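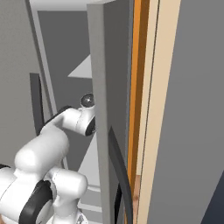

Door approach, simulated. White arm with its wrist close to the edge of the gray door panel; long black handle on the panel.

Arm purchase planning: gallery
Posted by Celeste Aguiar, 20 September 2023

We are buying arms for the door-opening work at the Nundcombe site. This page goes with the budget request and will be added to as the quotes come in. The doors in the Ostura building come first, then the ones in Gimville.

The render at the top is the one to keep in mind when reading the reach figures. The black handle curves down the lower part of the panel, and the arm comes up from below and to the left of it. Any model on the shortlist has to work at both heights without moving its base.

What we are asking for
Two arms in the first order, and a further 4 if the January review goes well. Each comes with a 36-month service plan. The Nogueira quote includes mounting plates - the other one does not, so add those before comparing totals.

Still to be priced
Grippers for lever and bar handles, spare cables, floor anchors, and training for the evening crew. Simulation licenses are paid for through the end of the year and should stay off this request.

Door survey
There are 29 doors on the list. Widths and handle types are filled in for Ostura only. Gimville still needs someone to go around with a tape measure - closer weights too, if the maintenance office has them.

Send corrections to Celeste before the order form goes out.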